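映像文化演習 期末レポート
西部劇における「鉄道」の語られ方 ―字幕テキストの集計から―

提出日 2021年7月24日
班:Adaeze Olaniyan、Thư Tôn、ほか

※締切ぎりぎりで書いてます。章番号がずれてたらすみません。

1 はじめに

西部劇を見ていると鉄道がよく出てくる。線路、駅、機関車、現金輸送。ただ画面に列車が映る時間は思ったより短い。列車が一度も映らないのに、登場人物がずっと鉄道の話をしている作品もある。授業でその話になり、じゃあ「映る鉄道」と「話される鉄道」を分けて調べてみようということになった。

問いは次のとおり。西部劇の台詞の中で鉄道は誰の口から、どんな場面で語られるか。そしてそれは列車が実際に映る場面とどのくらい重なるか。

最初は「西部劇における暴力」でやるつもりだったが、範囲が広すぎると言われて5月に変えた。そのせいで先行研究の読み込みは薄い。

2 対象と方法

対象は大学の視聴覚室にある西部劇のうち、日本語字幕つきで全編見られるもの。製作年は戦後から70年代前半まで。テレビ用の短編は除いた。イタリア製のものも除いた(字幕の質がばらばらで比較できない)。

字幕を書き起こして表に入れ、台詞の単位で印をつけた。書き起こしは班で分担。表計算ソフトだと重くて開かなくなったので、途中からSkemuraという字幕整理用のツールに移した。移行のとき改行が全部消えて、一晩つぶれた。

台詞の単位は「字幕一枚」とした。一つの発言が二枚にまたがる場合は二つと数える。これは問題があるとわかっているが、直す時間がなかった。

印は以下の四つ。
・会社としての鉄道(鉄道会社、株、土地の買収、懸賞金)
・乗り物としての鉄道(乗る、着く、遅れる)
・襲撃の対象としての鉄道
・その他(比喩、歌の歌詞など)

判断に迷うものは二人で見て、合わなければ「その他」に入れた。

3 集計結果

書き起こした字幕は全部で2,937枚。これは全編分ではなく、鉄道の話が出る場面とその前後だけを抜き出したもの。うち、人物の発言と確定できたものが2,784枚。残りは看板、手紙、歌など。

発言のうち鉄道に触れているものは1,046枚あった。予想より多い。抜き出し方が鉄道寄りなので多くて当たり前だが、それでも三分の一を超える。

いちばん多いのは「会社としての鉄道」。牧場主が土地を取られる話、弁護士が契約書を持ってくる話、保安官が会社から金をもらっている話。列車は画面のどこにもいない。酒場か、牧場の台所か、判事の部屋で話している。

次が「乗り物」。これは短い。「次の汽車は」「正午だ」みたいなやりとりで終わる。ただし物語を動かす力は強くて、この種の台詞のあとは人物が移動するか、誰かが到着する。

「襲撃」は意外に少なくて209枚。しかも半分以上が過去の話だった。昔やった強盗の自慢、または後悔。これから襲う計画を相談する台詞は、一本の作品に集中している。

4 作品ごとのメモ

全部は載せられないので気になった点だけ。

(a) 決闘もの
駅が時間を示す装置になっている。列車が来るまでの残り時間が緊張をつくる。台詞に出る鉄道はほぼ時刻のこと。会社の話はゼロ。Thưは、この型では時計と線路が同じ役割をしていると指摘した。確かに画面でも時計のあとに線路が来るつなぎが多い。

(b) 牧場もの
会社の話が中心。鉄道側の人間は東部の服を着ている。帽子が違う。言葉づかいも字幕では敬語になることが多くて、これは翻訳の問題なので英語音声と照らし合わせる必要がある。一部だけやった。英語ではそこまで丁寧ではなかった。

(c) 追跡もの
隠された金を探す旅の型。強盗そのものは映画が始まる前に終わっていて、観客は人の話でしか知らない。列車が最後まで出てこないものもある。「話される鉄道」の典型だと思う。語る人によって強盗の規模が変わるのがおもしろい。ある作品では酒場の男と元の仲間と未亡人がそれぞれ違う人数を言う。

(d) 建設もの
線路を敷く話。ここだけ労働者が鉄道を語る。ただし中国系やアイルランド系の労働者は画面にいるのに台詞が少ない。字幕を数えていると嫌でも気づく。数字にして載せたかったが、誰の発言か特定できない字幕が多くて断念。
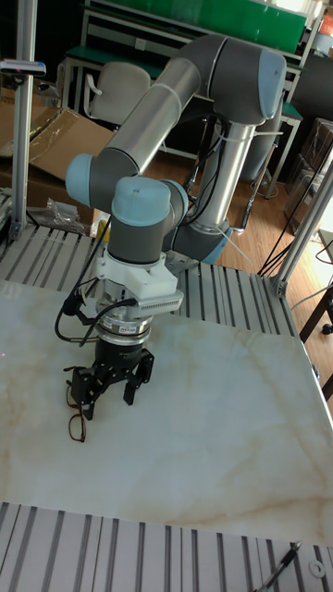
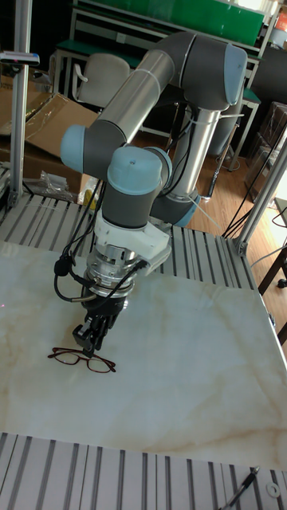
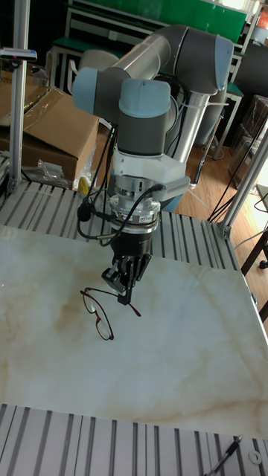

Adaezeは中間発表のあと、字幕だけを見ていると沈黙を数え落とすのではないかと書いてきた。駅で待っている人物はほとんど喋らない、だから決闘ものの鉄道は台詞の数では小さく出る、と。これに対してThưは、沈黙を入れたら集計の基準が崩れる、別の表にすべきだと返している。班の中で結論は出ていない。自分はAdaezeの言うことのほうが大事な気がするが、集計はThưのやり方のままで出した。

5 考察

まず、鉄道は列車よりも会社として語られている。これはかなりはっきりした。西部劇の悪役というと無法者を思い浮かべるが、台詞の上で人々が恐れているのは書類を持って来る人のほうである。無法者は名前で呼ばれるのに、鉄道会社の人間は「鉄道」とだけ呼ばれることが多い。「鉄道が来る」「鉄道が買った」「鉄道が払う」。主語が鉄道になっている。英語音声でも the railroad が主語に立つ例を確認した。

次に、襲撃の語りが過去形に偏ること。強盗の場面は撮影に金がかかるから台詞で済ませた、という説明もできる。でもそれだけではないと思う。追跡ものでは、過去の強盗をどう語るかで人物の信用が決まる。数字を大きく言う男はだいたい途中で死ぬ。控えめに言う人物は最後まで残る(例外あり)。語り方が人物紹介のかわりになっている。

三つめは年代の差。古い作品では鉄道会社の人間にも善人がいて、主人公と握手して終わるものもある。新しい作品ほど会社の人間の顔が見えなくなる。電報か代理人だけ。これは対象の本数が少ないので強くは言えない。視聴覚室の所蔵に偏りがある可能性も高い。

あと、女性の台詞。牧場ものでは妻や娘が鉄道の話をする場面が多くて、しかも内容が具体的。いくらで売る、いつまでに出る、学校はどうする。男性の台詞は「絶対に売らん」が多い。この違いは集計の途中で気づいたので、話者の性別の欄があとづけになっている。前半の作品では欄がうまってない。

6 問題点

・字幕は翻訳であり要約でもある。早口の場面では英語の半分も訳されていない。鉄道という語が落ちている場合もあるはず。
・字幕一枚を単位にしたので、ゆっくり話す人物が多く数えられる。
・印つけの基準が途中で少し変わった。「懸賞金」を最初は襲撃に入れていて、あとで会社に移した。全部直したつもりだが漏れがあるかも。
・列車が映る時間のほうは、計測が半分しか終わっていない。なので当初の問いの後半(話される鉄道と映る鉄道の重なり)には答えられていない。ここがいちばん弱い。
・英語音声との照合は一部だけ。

7 今後

映る時間の計測を終わらせる。沈黙の表をつくるかどうか決める。できれば同じ時期のラジオドラマの台本とも比べたい。ラジオなら映る鉄道がそもそもないので、汽笛の音だけで鉄道がどう扱われるか見られるはず。

来年度に引きつぐ人へ:表のファイルは班の共有フォルダの「提出用_最終_2」のほうです。「最終」は古いです。作品名の欄が略号になってるので、先に略号一覧を見てください。

付記
章4の分類名(決闘もの、牧場もの等)は班で便宜的につけたもの。既存のジャンル研究の用語とは一致しない。授業で指摘されたとおり、(c)と(d)にまたがる作品が一本あり、今回は(c)に入れた。理由は最後が旅で終わるから。参考文献は別紙、印刷したら二枚目が切れていたので差しかえ予定。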